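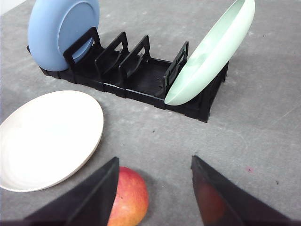 Welcome to our small gallery from the shared kitchen in Clokardale. We renewed it in February, and the work cost 800 in total, paid by the two apartments which use it. On the gray surface we keep now a long black dish rack, with a light blue plate at one end and a mint-green bowl at the other. I like these two colors together very much.

The plates come from the Anghel shop in Prarnow. They had a set of 20 pieces, and we divided it between us.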